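周末买菜怎么不浪费：我用了两年的笨办法

先坦白，我以前是那种周六冲进菜场、见啥买啥，到了周四对着冰箱里一袋蔫菜叹气的人。后来朋友 Viorica Popescu 看不下去，教我先写菜单再出门，我改来改去，改成了现在这一套，写下来给同样手松的朋友参考！

第一步，出门前翻冰箱。别凭记忆，真的把抽屉拉开看，剩半颗洋葱也记上。我拿手机备忘录记，分“这两天必须吃”和“还能放”两栏。

第二步，只定四顿晚饭。为什么不定七顿？总有一天加班，总有一天想吃面，还有剩菜要清。四顿刚刚好，我试过五顿，第五顿的菜基本都烂掉了（心疼）。

第三步，按“耐放程度”排顺序。叶子菜排周六周日，豆类、番茄排周一周二，根茎类压轴。
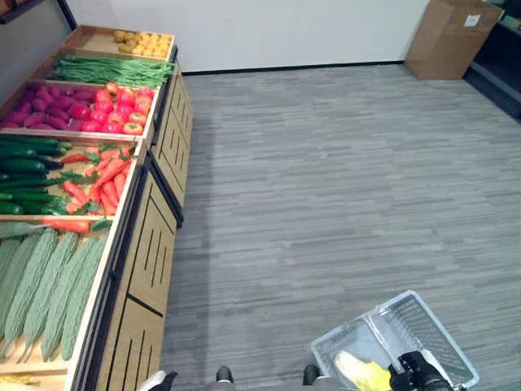
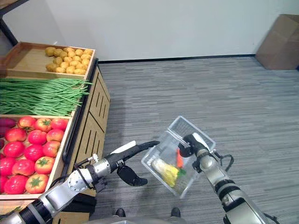

排顺序的时候，我会顺手在每样菜后面写个天数，写完一眼就知道哪天该吃啥。叶子菜写两天，有点磕碰的一律减一天。拿小土豆和长豆角来说，两样在菜架上挨着摆，买回家可别也挨着放：土豆装纸袋，搁阴凉不见光的柜子里，能撑到下周；豆角不要洗，用厨房纸裹一层再进保鲜袋，放冷藏，三四天内炒掉。

第四步，写分量。我家两口人，豆角一顿大约 584 克，是我拿厨房秤称出来的，听着多，掐头去筋再一炒就缩了，我俩又特别能吃豆角。你家多少得自己称一次，称完记下来，以后照着买就行。

第五步，到了菜场先走一圈，别掏钱！看看哪样新鲜，再对着单子微调。单子上写的是西葫芦，结果黄瓜更水灵，那就换，同类换同类，菜单不用推翻。

第六步，回家先花 23 分钟收拾（我真掐过表）。香菜根部泡一点水，葱切段冷冻，姜直接整块冻，用的时候拿擦丝器一擦，特别省事。番茄要是还硬，就放台面上，蒂朝下，软了再进冰箱。

有人问临时来客人怎么办。我柜子里常年备着鸡蛋、挂面和两个罐头，够应付了。

最后说下周五的“清仓锅”：剩啥切啥，先炒硬的后炒软的，加水煮开，丢一块味噌或者半包咖喱。上周我家那锅是胡萝卜、半个卷心菜加最后一个土豆，配米饭，锅底都刮干净了。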